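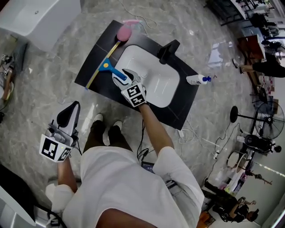 Ticket 1769: Right gripper pose drops out during counter wiping
Component: marker tracking / pose estimation
Opened by: Jummai Odukoya
Assigned to: Faisal Memon
Status: Open, again

July 18, 2018, Jummai
Right gripper pose freezes mid-wipe, then teleports. According to Marora the hand spent part of the episode inside the sink cabinet. Left gripper is fine and rather smug about it.

Faisal
Which build? Please say it isn't the one I told everyone to install.

Jummai
It's the one you told everyone to install.

Faisal
Replayed the log. When one marker goes out of view, the solver picks the mirrored solution for the other and sticks with it, with great confidence. Set the reprojection gate to 2 pixels and made the filter coast for 4 frames before it gives up.

Jummai
No more teleporting. Now it drifts to the left on long strokes, politely.

Faisal
Timestamps. Exposure start on one stream, exposure end on the other. The old gate was wide enough to hide it. Fix is in the Chae branch, please rerun with the exposure cap at 2000 microseconds and attach the log.

Jummai
Rerunning. Leaving this open until the log is up.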